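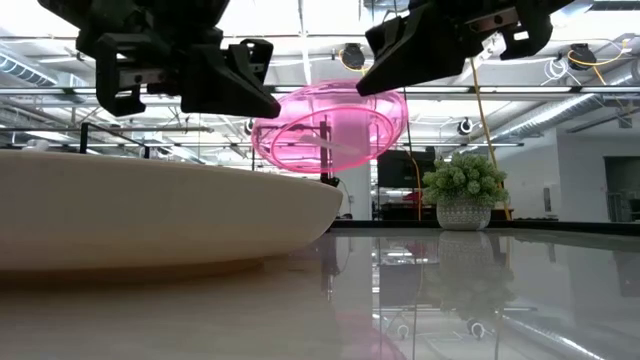
Cream bowl, pink oval container and the small potted plant on the gloss top.

Lists > Tableware and Surfaces > Archive > Thread: Gloss tops and reflected color

Re: Gloss tops and reflected color

On Saturday a list member wrote:

> We are replacing the display tables in the Trimden shop and have
> narrowed it down to two tops, one matte and one high gloss. The
> gloss sample looks good bare. My worry is what happens with stock
> on it. Most of what we sell is pale bowls and small planters, plus
> a range of clear tinted plastic. Does the reflection help or does
> it make the table look twice as full? Also, does anyone have a
> cleaning routine that doesn't leave haze?

Replying to the list as the same question came up under the Rorndale thread and was never answered properly.

Reflection first. A top this glossy gives you a second copy of anything short and upright. The potted plant in my picture is a fair case: small light-green leaves, white pot with a gray pattern, and the whole thing repeated upside down directly below. For planters I consider that a gain. The pattern on the pot reads well and the foliage looks fuller. If your planters are all one height, leave more gap between them than you would on matte. I use 14 inches center to center and would not go under 10.

Large pale bowls behave differently. The matte cream one puts a soft shadow on the table under its side, and from a low viewpoint the wall of the bowl is most of what you see. Put shallow bowls at the back or on a lower shelf, where people look down into them. At the front edge they block whatever is behind.

Tinted plastic is where gloss earns its cost. The pink container is translucent enough for the overhead light to come through, and it leaves a faint pink reflection on the surface even when it is clear of the table. Keep tinted pieces away from white pots if you care about the white reading as white. One tint per table is my rule, though I have seen two work.

The real problem is ceiling lights. You can see the streaks at lower right. They move with the viewer, so you can't place stock to hide them. Options are diffusers on the fixtures, or turning the table so the long side does not run in line with the lights. Try turning it first, it costs nothing.

Cleaning:

- Dust with a dry microfiber cloth before anything wet.
- One drop of dish soap in 300 ml of lukewarm water. More soap than that is where the haze comes from.
- Wipe in one direction, then again with plain water.
- Dry at once with a second cloth. Do not let it air dry.

Felt pads under anything unglazed. Pot feet scratch gloss faster than you would expect, and a scratch shows from across the room under overhead light. I had 19 marks on the Suto top before I started using pads, all of them under planters. Polish took out the light ones — the rest are still there.

What thickness is the gloss sample, and is the edge finished the same as the face? The Bajwa tops I looked at in May had a raw underside edge, and it showed in the reflection from the shelf below.

Recent in this list

Felt pads or cork under unglazed pots
Rorndale display tables, matte or gloss
Shallow bowls: stacking without rim wear
Diffusers for low ceilings
Tinted plastic and window light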